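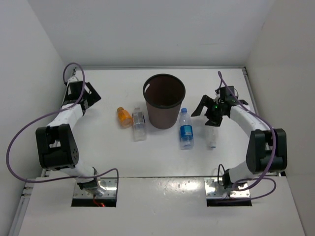
Bottles into the recycling: empty, rinse, lids on or off?

Posted in Household & Waste, Thu 3 September

We have one small brown bin in the kitchenette that takes drink containers only. It is a round, tapered thing with an open top, and it fills quickly. People leave their bottles on the table beside it, some with liquid still in them, and I end up sorting the lot before it goes out.

Typical contents are small juice bottles, clear water bottles and the occasional bottle with a centimetre or two of something cloudy in the bottom. All of them have screw caps and most have a printed label.

What I would like to settle:

Does a part-full bottle have to be emptied before it goes in, or does the sorting plant deal with it?

Caps on or off? The Pudell depot sheet says on. The old sheet, still taped inside our cupboard, says off.

Do the labels have to be peeled? I have been peeling them and it is the slowest part of the job.

Is there any sense in crushing them? An uncrushed bottle takes up a lot of a small bin, and they don't stack neatly if they land across the opening.

The containers go to the depot for the refund, not into the kerbside collection, if that changes anything.
– tabletop_tare

3 replies

ferrous_wheel

Empty them. Liquid adds weight to the bag, leaks through the seams and makes everything under it sticky. Juice is the worst of it because it ferments with the cap on, and the bottle swells. Water can go down the sink or on a plant. For juice, tip it out, add a splash of tap water, cap, shake, tip again. One rinse is enough. You are not trying to get it clean enough to drink from.

Caps: follow the newer sheet. Older lines had trouble with caps because they are usually a different plastic from the body. Many plants now shred the whole bottle and separate the two in a water tank, where the cap material floats and the body material sinks. A loose cap is small enough to fall through the screens and be lost. This does vary by plant, so the depot's current instruction overrides anything you read here, including this.

Labels: leave them on. At a refund depot the barcode is usually printed on the label, and a bottle with no barcode may be refused. If you have been peeling them you may have been losing refunds.

Crushing: don't, for the same reason. The machine at our Pudell depot rolls the bottle to find the barcode and a flattened one won't roll. If it is going kerbside instead, squashing it lightly is usually fine, but check with your council.

Cira_North

just chuck them in, they wash everything at the other end anyway. never had one knocked back

setix2406

The reply above may be true of some kerbside services but I would not rely on it at a depot. Ours refuses containers with liquid in them and the attendant hands them back over the counter.

A few practical points on the bin, as that seems to be half the problem.

An open-top bin is the right type for this. Lidded ones get used less and people leave the bottles on the nearest flat surface. Keep the bin within arm's reach of the sink if you can. If the bin is at one end of the room and the sink is at the other, nobody is going to walk between them to empty a bottle.

Put bottles in base first. The neck is the narrow end, so the next one slides down beside it. Bottles dropped in sideways bridge across a tapered bin and you get a large void underneath. I went from emptying ours every 2 days to every 3 with no other change.

Use a liner, or rinse the bin itself when you empty it. Warm water and dish soap will do. Let it drain upside down before the liner goes back, otherwise the liner sticks to the wall and pulls down with the first few bottles.

Colour of the cap makes no difference to where it goes. I mention it because a label on a Tosh brand sorting caddy we had suggested otherwise, and we kept a separate tub of coloured caps until June for no purpose. The depot put them all in the same hopper.

Take the old sheet out of the cupboard. Two sheets with opposite instructions is why you get both kinds of bottle.

tabletop_tare

Thanks. Old sheet is down. I rang the depot and they confirmed empty, cap on, label on, not crushed. They also said a quick rinse is preferred but not required for plain water, and that cartons go in a separate bag, so I'll need to find room for that as well.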